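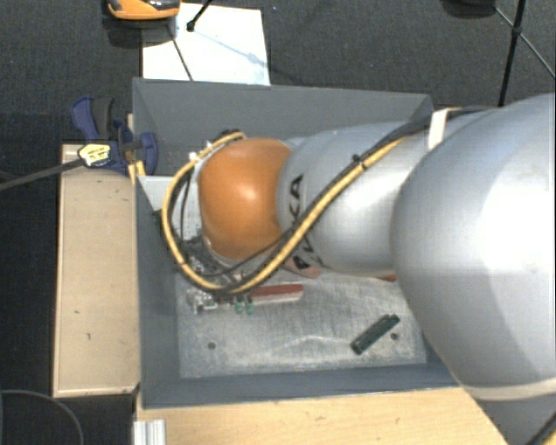 ## 4. Preparing the flat for the first guest

Please finish this chapter before you publish your listing in Zamby. Until then the calendar stays closed and no booking can come in.

### 4.1 Connect the door lock

1. Open Zamby and choose **Homes**, then the address of the flat.
2. Press **Add lock** and select Deltis from the list.
3. Type the lock number. It is printed inside the battery cover.
4. Stand at the door and press **Test**. The lock must open and close one time.
5. Give the lock a name which the guest will understand, for example "Street door".

> **Note:** If the building has two doors, repeat these steps for the second one. Both doors can use the same guest code.

### 4.2 Set the guest code

1. Go to **Codes** and press **New**.
2. Choose a code of 4 digits. Do not use the house number.
3. Set the start to the check-in hour and the end to the check-out hour.
4. Press **Save** and try the code yourself with the door open.

> **Caution:** Never try a new code while the door is closed and your key is inside.

### 4.3 Enter the house rules

1. Under **Rules**, fill in the quiet hours, the number of guests and the place for the rubbish.
2. Enter the deposit. The highest amount the system accepts is 680 euro.
3. Add your registration number from the town, if your town asks for one.
4. Press **Show as guest** and read everything again slowly.

Changes in the rules are valid only for new bookings. Guests who have already booked keep the old text.

Questions about this chapter: Roos Vanhove, extension 876.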